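Ticket 447 - Stovirer sim, wrist view tilted after planner update
Reported by: Anqi Tan

Since the March build of Stuvonus, the arm stops with its wrist rolled and the planner returns "no grasp candidates". Seen in over 100 of 600 episodes.
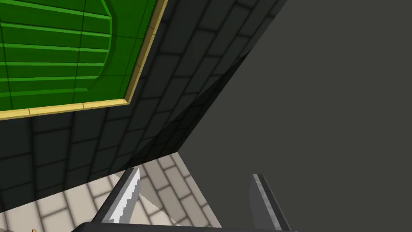

Wrist render, gripper open, green panel upper left.

Joint 7 limit was missing from the config. Added it and restarted - rerun is queued. Leaving the ticket open until the logs are in.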